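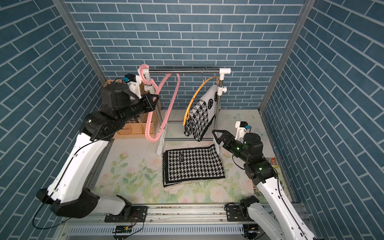 Muleck 164 Water Level Logger
Reservoir and river monitoring

Supplied by Sutetti
Availability: in stock, ships in seven working days

The Muleck 164 is a self-contained water level logger for reservoirs, river gauging stations and flood warning points. It measures the height of the water column above the sensor, stores the reading with a time stamp, and sends the stored readings out by cellular modem or satellite link at an interval you choose.

The logger is used by dam operators, but a good share of our orders come from town governments and residents' groups downstream who want a record of their own. Where the release schedule of a dam is in dispute, a separate set of readings is often the first thing a court or a regulator asks for. The 164 was drawn up with that use in mind. Every reading is kept on the unit until it is deleted by hand, and each deletion is entered in the log.

What it measures

The standard sensor is a vented pressure probe on a cable. It reads water level and water temperature. A rain gauge and a turbidity probe can be added through the two spare ports. The logger picks up either one when it is plugged in, and no new software is needed.

Readings can be taken as often as once a minute. Most users set a longer interval in the dry season and a shorter one when the water is rising. The unit can make this change by itself: enter a rate of rise in the settings, and once the water climbs faster than that, the logger goes to its short interval and sends a text message to the phone numbers on its list.

Specifications

Sensor type: vented pressure probe, stainless steel body
Memory: 3,000 days of readings at the standard interval
Message list: up to 7 phone numbers
Power: sealed battery with solar panel, or external supply
Spare ports: two
Housing: cast aluminum, lockable, gray
Mounting: pole, wall or bridge rail
Menu languages: English, Spanish, Portuguese, Turkish

In the box

Logger, probe with cable, solar panel with bracket, pole clamps, two keys, drying capsule for the vent tube, printed manual. The antenna is packed separately inside the lid of the carton — please look there before reporting it missing.

Installation

The probe must hang below the lowest water level you expect to record. On a reservoir that is drawn down during the year, this may be a long way from the bank, so measure before you order cable. Cable can't be joined in the field. If you are unsure of the length, send us a sketch of the bank with the high and low water marks and we will work it out with you.

Fix the housing above the highest known flood mark. The vent tube has to stay clear and dry, and the drying capsule should be changed when the beads turn from orange to green.

After installation, take a reading from a staff gauge by eye and enter it as the reference level. Write down who took it and at what time. Where the data may be used in a claim, we suggest that a second person sign the note.

From the field

The longest-running group of 164 units we supply is on the Cilisura, below the Tokgöz dam. The valley towns bought the first loggers after a night release put the lower road under water and the operator's own record showed nothing unusual. Ataberk Yaman, who looks after the units for the towns, sent us these notes in July:

"We have one at the bridge and one at the old ferry landing. The one at the bridge took a tree trunk in the spring and the bracket bent, but it kept reading. The text messages come through well enough. I would like a louder tone for them, but that is the phone and not the logger. The towns and the operator now put both sets of readings on the table at the water meeting. They don't always agree, and we still argue about releases, but we argue about the same hours."

We have since changed the bracket to a heavier one. Owners of earlier units can order it as part 2166-B.

Data and ownership

Readings belong to the buyer. Sutetti keeps no copy unless you sign up for the hosting service, and hosted readings are not passed to any operator, ministry or contractor without a written request from the account holder. Files are saved as plain text and open in any spreadsheet program.

Price

Logger with standard probe and cable: $2,166
Hosting service, per unit per year: $164
Rain gauge, turbidity probe, extra cable: on request

Public bodies and registered residents' groups can pay in two parts, half on order and half on delivery. Shipping is charged at cost.

Warranty and repair

The logger and probe are covered for two years. Lightning damage is not covered. Repairs are done in our own workshop, and we will lend you a unit during the repair if one is free.

Questions before ordering go to Taner Coşkun at the sales desk, mornings only. Please have your site sketch and cable length at hand.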